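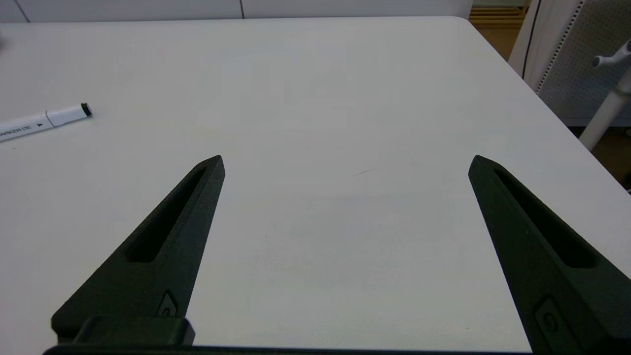
White tabletop, two dark gripper fingers

Home | Kitchen | Workshop | Garage Gym | Contact

January 24, 2026 by Momeck

Filed under: Garage Gym Fixes

My dumbbell handles were getting sticky, so I finally gave them a proper clean! I mix 5 ml of washing-up liquid into 700 ml of warm water, wipe the grips with a wrung-out cloth (never soak them) and dry them straight away. A stiff nail brush gets the chalk out of the knurling - an old toothbrush is too soft, I've tried. For rust spots I use fine wire wool and a dab of oil, then buff until the rag comes away clean. Bench pads just get the soapy cloth. Leave everything overnight before you lift again.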